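# palley-grip: setup and upkeep

Notes for the hand-held gripper, unit 13. Last revised Sep 14, 2023 by Daranee Suksawat.

## Before a session

- Wipe both blue finger pads with a damp cloth and let them dry.
- Open and close the grip slowly five times. The arms should move together, with no click.
- Check the pivot screws by hand. If one turns, take it out, clean it and refit it with thread locker.

Garments are harder on the linkage than boxes or cups. Lint works its way in behind the pads, and thick folds push them out of line – check the pads again whenever you change fabric.
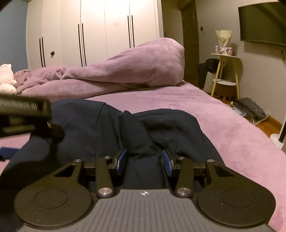
Pads wear at the tips first. Replace them as a pair, even if only one looks bad, and write the change in `pads.csv` with the session number. The last pair went on at session 2748.

## Known problems

- Slow return after a long grip: clean the pivots, no oil.
- Pad creeping on its mount: fixed in June with a new adhesive, version 2 of the mount only.

Spare pads are in the Vasiliu drawer. Ask Ruxandra Ciobanu before ordering more.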